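# Fita colorida: no quadro, no chão e depois a limpeza

Quem me conhece sabe que eu resolvo metade da casa (e da oficina) com fita adesiva. Em novembro a minha amiga Anoma Samarakoon me pediu para escrever como eu faço, e eu fui enrolando... então vamos lá, tudo de uma vez!

Começo pelo quadro branco. Caneta some quando alguém encosta a manga, e fita vermelha fica. Uso para dividir áreas, fazer cantos, setas tortas, o que precisar. Passe antes um pano seco na superfície, cole sem esticar (fita esticada encolhe e solta nas pontas) e corte com tesoura. Eu rasgava com o dente e ficava tudo desfiado - aprendi.
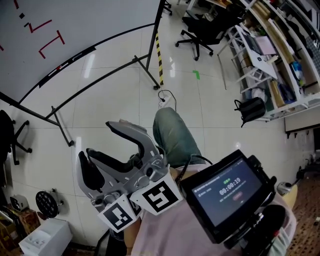 **Como tirar a cola que a fita deixa no quadro branco?**

Com álcool comum num pano macio, deixando agir um minutinho e esfregando em círculos, sem palha de aço nem o lado verde da esponja. Se a mancha for antiga, repita 2 vezes e depois passe um pano úmido.

Agora o chão, que é onde a coisa complica. Piso branco brilhante é lindo e mostra cada pegada. A fita zebrada, amarela e preta, vai muito bem nele porque a gente enxerga de longe, mas só gruda direito em piso desengordurado. Lavo com detergente neutro bem diluído, enxáguo, seco e espero 20 minutos antes de colar. Depois piso em cima do trecho inteiro, devagar, de meia mesmo (minha família ri).

Já usei a fita da Skustitz e a da Flolero. A primeira cola mais, a segunda sai mais limpa. Para lugar que eu mudo toda hora, fico com a segunda.
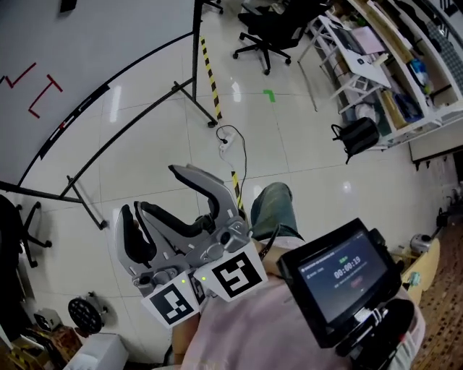 Outra coisa: rodízio. Suporte e cadeira com rodinha juntam cabelo e poeira no eixo, e aí começam a riscar o piso e a levantar a ponta da fita quando passam por cima. Eu viro a cadeira, puxo os fios com uma pinça velha e passo um paninho em cada roda. Se a ponta da fita já levantou, não adianta apertar de novo, corte fora o pedaço e emende com um novo.

E as caixas, ai, as caixas! Estante aberta vira depósito em uma semana. O que me ajudou foi deixar as pesadas embaixo, com a etiqueta virada para fora, e desmontar as vazias no mesmo dia. Mochila eu penduro embaixo da mesa, num gancho, e o chão fica livre para o rodo passar.

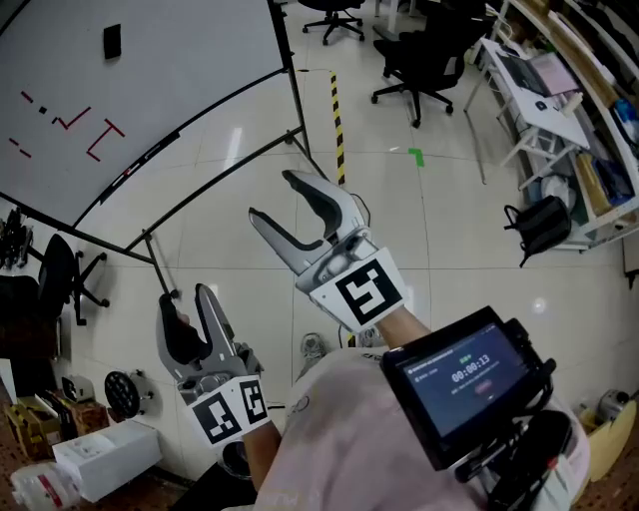 *Fita zebrada no piso branco, cadeiras de escritório e a estante cheia de caixas.*

Sobre o rodo: uso um de 75 cm da Vandent, com pano de microfibra bem torcido. Puxo sempre no sentido da fita, nunca atravessado, e troco a água quando ela começa a ficar cinza.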